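Connecting Two Stock Systems That Would Prefer Not to Meet

Project report, Integration and Logistics, second term
Supervisor: Sandra Catterall

Background

Hedetti sells toys and classroom supplies online. Brornow stores them and puts them in boxes. Until our project began, the two companies shared stock figures by means of a spreadsheet that was emailed every night and opened, on a good day, the next morning. If a customer bought the last of something at noon, the website went on cheerfully selling it until the spreadsheet caught up.

Our task was to replace the spreadsheet with a small service that passes stock changes from the warehouse system to the shop. We named it Whitlock, after the street the bus was stuck on when we had to pick a name.

What we were given

Brornow supplied a test export of 1458 product records. The manual for their system was also supplied, and describes a version they stopped using before any of us enrolled. We learned the real field names by sending bad requests and reading the complaints.

Most of the records were fine. The trouble came from products sold both as a set and as separate pieces. Hedetti treats a number puzzle as one item. Brornow's system lets the same puzzle exist as a parent record with children, and the children have stock levels of their own. Our first version added all of these together and informed the shop that it was rich in puzzles.

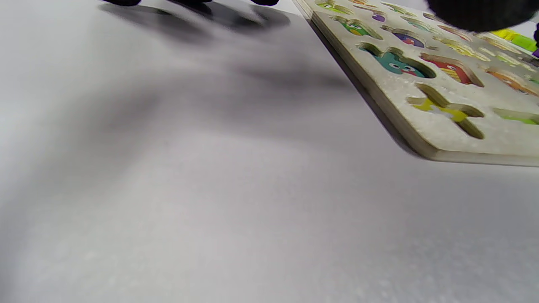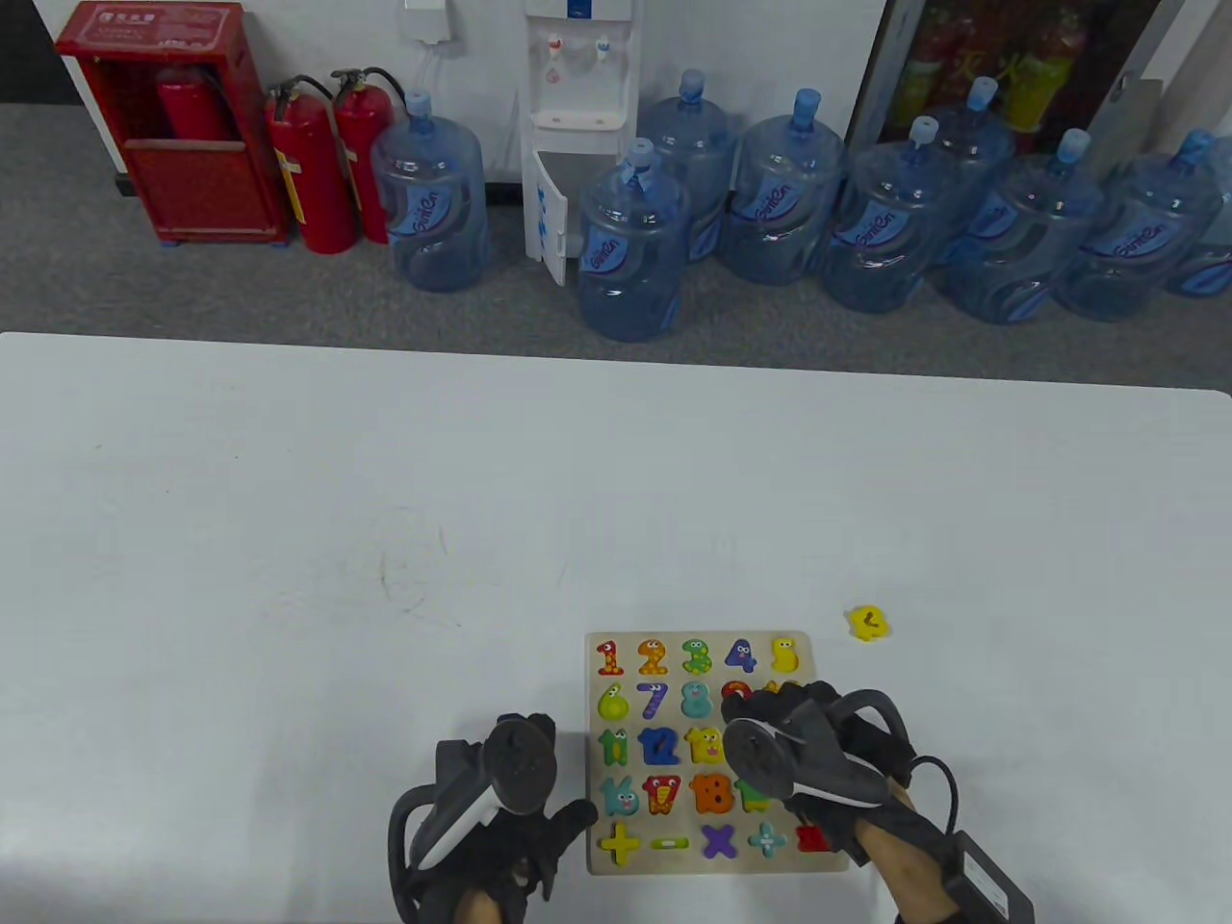 We fixed this by adding a rule table that says, for each product family, which record is allowed to speak for the stock. It is not elegant. Sandra Catterall called it "a list of exceptions wearing a tie," and we have left it in.

How it works now

Whitlock asks the warehouse for changes every 2 minutes, compares them with its last saved copy, and sends only the differences to the shop. We wanted the warehouse to notify us instead, but that feature belongs to a paid tier and our budget was a printing allowance.

Failed updates go into a queue and are tried again up to 4 times. After that they land in an error log, which a person is supposed to read. We have assumed such a person exists.

Testing

We ran the service for 72 hours against a copy of the shop hosted at Fosstead, the department's test server. The first night went well. On the second, Fosstead restarted itself for maintenance at 3 a.m. and Whitlock, finding no saved copy, decided that every product was new and sent the lot. The shop's rate limit stopped it fairly early on. We now save the copy to disk, as the course notes had suggested in week one.

What we would change

The rule table should be editable by someone at Hedetti without calling a student. Returns are not handled at all, so a returned item stays invisible until the next full count. We would also agree on what "available" means before writing any code. Brornow counts reserved stock as available and Hedetti doesn't, and we found this out in November, in a meeting booked to discuss something else.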